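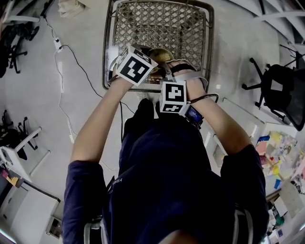

Tsegereda Gashaw wants to know who will do the washing. She has lived in Stakside for nine years and has read the leaflet from Arberg twice, and she says it tells her what the shared laundry will cost without saying how it will work.

The firm plans to take out the old laundry rooms in two blocks and open one larger room, to be called Undside, on the ground floor between them. Residents would leave their clothes at a counter and pick them up folded. Arberg says the change will save 1168 washes a year. It has not said how it reached that number, and a request for the workings had gone unanswered when this item was written.

The leaflet, dated April 2022, promises "a fresh start for wash day". It is less clear on the price. A single load would be charged by weight, but the rate per kilo is "to be set nearer the time". Those who now pay through their rent are told they will "see the benefit", which could mean almost anything.

A similar scheme was tried at Greenberg, where the counter opened in January with long hours that were soon cut to mornings only. People who work days were left to wash at home or go without. Arberg calls that "an early lesson" and says the new hours will be longer, though none are printed.

Tsion Derese, who also lives in Stakside, is willing to give it a go if the old machines stay in place for the first few months. Arberg says there is no room for both. Plans can be seen in the entrance hall of each block, and comments should be handed in on the form at the back of the leaflet.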